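ok so I have been putting off the game closet since we moved in and this morning I finally pulled the whole thing out onto the floor. thread incoming, mostly so I can't quit halfway

for background, the closet is one of those shallow hall ones with wire shelves. everything small falls through or rolls off the back. I found a darts flight in the vacuum last month. I found a domino in a boot

what came out: the croquet set missing the blue mallet, two Rizk card boxes with the corners blown out, a backgammon case that only has checkers of one color, my grandpa's cribbage board, a jump rope, so many pencils

also a receipt from 1992?? for a badminton net. we don't own a badminton net. I wasn't even the one who packed that box, that was all my mom

Maxine Stubbs (my downstairs neighbor, queen of bins) told me to stop buying opaque boxes and she is right. every lidded gray tub I own is a mystery. I open four of them to find one deck of cards and then I don't put any of the lids back on

so the plan is CLEAR. clear everything. if I can see it I will use it, and if I can see it the kids can't swear they looked

I ordered a set of the Varnholm ones, the see-through vinyl kind with fabric edges. they come folded flat in a sleeve and they come out of it crinkled like a shower curtain. I knew that going in, the reviews go on and on about it

somebody in the reviews said hair dryer on low. somebody else said never a hair dryer, hang them in the bathroom while you shower. Kanako Hayashi says leave them alone, fill them up, they relax on their own in a week. I'm going with Kanako because it's the least work

ping-pong stuff goes first, it's what we use the most and lose the most

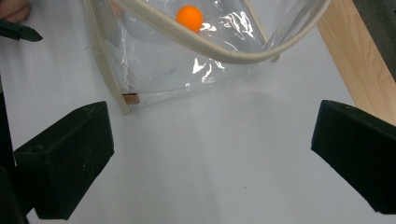
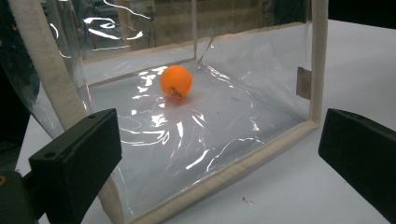
Table tennis has taken over this household since August, and the rule until now was that balls live "in the drawer," meaning under the couch. I want one spot for them, on the low shelf, where a seven-year-old can grab one without pulling down the Pludmont puzzles. I did wonder if clear bins would look messy with all those wavy shiny lines in the plastic, but that orange shows up so well against it that I don't care. I can spot it from the kitchen doorway. white balls I'm less sure about, we have a bag of those too and on a white shelf they might just vanish

the beige edging is nicer than I expected btw. I thought it would look like luggage and it kind of looks like a fancy makeup bag, which is fine, the hall could use some fancy

ok lunch. back in a bit

back. it was not a bit. the kids discovered the jump rope

update on the cards. I sorted every loose card in the house into decks on the rug. one complete deck. ONE. the others are all short by a few and there's a joker from something called Clasico that matches nothing. does anybody know Clasico? the back is green with a little rooster

keeping the rooster obviously

someone asked how I'm labeling. I'm not! that's the joy of clear. my sister labels everything in her house including the label maker and I love her but I would last two days

someone else asked if vinyl bins smell. yes, a little, like a pool float. I had the window open all morning and it's mostly gone, or I'm used to it, one of those

puzzle situation: we have a 100 piece farm one that everyone likes and a giant lighthouse one that has been open once. the lighthouse is going to Maxine. she does them in the winter with a card table and a space heater and she says she'll give it back, and I have asked her please not to

the paddles are a problem. they're too long to lie flat in a bin with anything else in there. I tried standing them up handle first and they flop over and take the whole side of the bin with them. soft sides, you can't lean anything on them. I might just put two hooks inside the closet door

does anyone have hooks they like that don't peel paint? the door is painted with something very old and shiny and I don't trust it

the cribbage board gets its own spot, top shelf, wrapped in a dish towel. grandpa wrote his best hand on the back in pencil and I don't want it rubbing on anything. he'd have hated the dish towel. he used to keep it on top of the fridge with the mail

3:30 and the closet has stuff in it again! the floor is visible! I have one grocery bag for donation and one shoebox I'm calling "parts," with the one-color checkers and the flight and the boot domino and a key that doesn't go to anything

I know parts boxes are how this all started. let me have it

what I'd do differently: measure the shelf depth before ordering. the wire shelves have a little lip in front and I didn't think of it at all. the bins still fit but you have to tip them a tiny bit coming out, and with something round inside you know exactly what's going to happen

thinking of putting a dish towel in the bottom of that one too so it isn't so slidey. or felt. do people cut felt for this? I have a bunch left from the Halloween owl

Kanako just texted me a picture of HER game closet and it's color coded, so I'm going to go lie down

will post the finished shelves once the hooks are up. hook recs still open, please, the paddles are on the dryer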